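4.2 Soft toys and other textile items

Textile items made up the second largest group in the donation records of the two shops, after books. Across the ten weeks of recording, the Witum and Faken branches logged 1,698 items in this group, of which 765 were soft toys. The rest were mostly cushions, baby blankets, bags and small household linens. Clothing was recorded separately and is dealt with in Section 4.3.

The share of soft toys was higher than we had expected from earlier work on charity shop donations, where toys are usually counted as a single group whatever they are made of. Staff at both branches told us that soft toys tend to arrive in mixed sacks, often underneath clothing, and that donors seldom mention them when handing the sack over. Under the old recording form they were entered as "misc. soft" or not entered at all. The new form (Appendix B) has its own line for them, and part of the rise is therefore likely to be a matter of recording.

Soft toys took longer to sort than any other textile item apart from curtains. Three checks had to be made before a toy could be priced: whether it carried a readable safety label, whether any part was loose, and whether it could be washed. The first check decided most cases. A toy with no label could not be put on sale under the shops' own rules, however good its condition, and went straight to the rag sack. At Faken the label check was done at the back door when the sack was opened. At Witum it was done at the pricing table, after the toy had already been brushed and put on a shelf. This difference in order accounts for much of the gap in handling time between the branches, and Witum changed its order of work in June, after our recording had ended.

Dressed toys raised a further problem. A bear or rabbit in a jumper, dress or hooded top could have its label on the body seam, under the clothing, and some sorters did not look there. Where the clothing was sewn on, the label was sometimes impossible to reach without cutting a stitch. We recorded these toys as "label not found", which is different from "label absent", and the two codes should be kept apart by anyone using the data. Dressed toys were also more likely to be set aside for a second opinion, as the body and the garment could differ in wear. A toy with a clean garment and matted pile was priced low at Faken and rejected at Witum.

The type of pile affected the grading as well. Short, smooth pile was graded quickly and the two branches largely agreed. Long or curly pile was harder. Sorters found it difficult to tell a curl that had been made that way from one that had come from washing, and the agreement between branches was weaker as a result. The grading card in use during the study, which was drawn up for the Hornach depot, gives only one line to pile ("even, not matted") and shows no curly example. Figure 6 shows a teddy bear with fluffy, curly pile, dressed in a mustard-brown shirt with a drawstring at the collar.

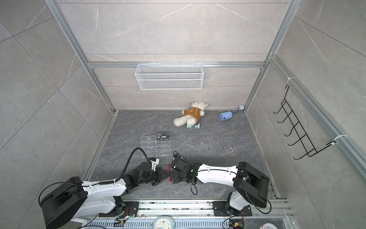
Figure 6. Dressed soft toy with curly pile.

Prices for soft toys were set by size at both branches, with no allowance for age or maker. Sorters at Witum felt this was too blunt, and older jointed bears were sometimes put aside for the Rahimi sale room, where they could be sold singly. We have left these out of the sales figures in Table 5, but they remain in the donation counts.

Toys that did not sell within four weeks were moved to a mixed bin by the till at a single low price. After a further two weeks they went for rag. Neither branch kept a record of what was sold from the bin, so the final share of soft toys reused cannot be worked out from our data. A simple tally at the till would be enough to close this gap, and we return to it in Section 6.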